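To: cidcombe-members
From: Cidcombe Food Cooperative, Member Services
Date: 03/12/2021
Subject: Re: Packaging for dry goods orders

Members of the list,

Thank you for the message quoted at the end of this reply. The office has reviewed the points raised and can now give a full answer.

Beginning with the next order cycle, crackers, flatbreads and loose cereals from Drultico will be repacked in plain paper in place of plastic film. The change applies to the Cidcombe and Odard pickup sites. The Zaki site will continue under the present arrangement until its remaining stock of film bags has been used.

Paper does not hold out moisture as well as film. Members are asked to move crackers to a closed tin or jar within 8 days of pickup. Orders placed for storage over a longer period should be marked "sealed" in the notes field of the order form, and these will be supplied in the producer's original carton.

The packing charge of 54 cents per order remains the same. The smallest bag size is 200 grams. Households may order up to 4 bags of any one item per cycle. Requests above that limit should be sent to the office before the order form closes.

Allergen labels will be attached to each bag. Where a label is missing or cannot be read, the item should be returned unopened for full credit.

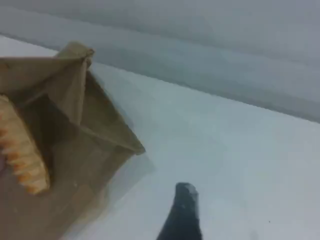 Cracker in a brown paper bag.

Clean paper bags may be returned at either site for composting. Bags with oil stains are also accepted. Please remove labels first, as the adhesive backing cannot be composted.

Further questions may be sent to this list or to the office directly.

Member Services
Cidcombe Food Cooperative

On an earlier date in March, a member household at Odard wrote:
> We understand that the plastic bags are being phased out.
> Will crackers keep as long in paper, and will the packing
> charge go up? We would also like to know if the used bags
> can be brought back to the pickup site.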